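How to fold hand towels into flat squares

Filed under: Laundry and linen
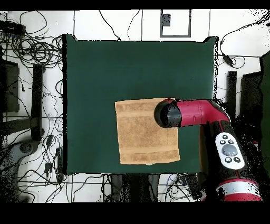
Tan towel folded to a rough square, woven bands at top and bottom.

A square fold suits hand towels that live in a shallow drawer or on an open shelf. It takes less depth than a roll and the towels don't slump when you pull one out from the middle. The method was passed on to me by Vicente Ocampo, who ran the linen room at the Drivosstead guest house when I worked there, and I still use it at home in Filton.

What you need

A flat surface bigger than the open towel. A bed is too soft. A table with a piece of cloth over it is good, as terry grips the cloth a little and doesn't slide about while you work.
Dry towels. Any dampness left in the hem will go musty in a closed cupboard.

Before you fold

Give each towel one hard shake, holding it by two corners. Lay it down with the care label facing up and pull the corners out until the sides run straight. Smooth from the centre outwards with the flat of your hand. If one side has shrunk more than the other, leave it alone. Stretching it only moves the wrinkle somewhere else.

Folding

1. Turn the towel so a short end is nearest you.
2. Bring the left long side over to meet the right. Line up the hems first, then the sides.
3. Smooth the fold from the bottom up. Don't press hard, you want the pile to stay soft.
4. Take the end nearest you and bring it up to the far end.
5. Check the shape. Most hand towels will be close to square by now. If yours is still long, open step 4 and fold in thirds instead.
6. Turn the whole thing so the neatest folded edge faces the front of the shelf.

Towels with woven bands

The bands have no pile, so they fold flatter than the rest and tend to pull in as the towel ages. Use them as a guide. When the bands lie parallel, the fold is straight enough, even if the hem underneath is a bit wavy. Try not to put a crease right along a band – it never sits down properly and the stack will lean.

A slightly uneven bottom edge is normal on a towel that's been through the wash a lot. Tuck it under if it bothers you.

Stacking

Keep stacks to 8 towels, or 10 if they are thin. Our everyday ones are 400 gsm and eight is plenty. Alternate the direction of the folded edges if the pile starts to tip, and put fresh towels at the bottom so they all get a turn.

For bath towels, add one more lengthwise fold before step 4. Face cloths only need folding in half twice – skip the shaking and just smooth them by hand.

Alcides Fontes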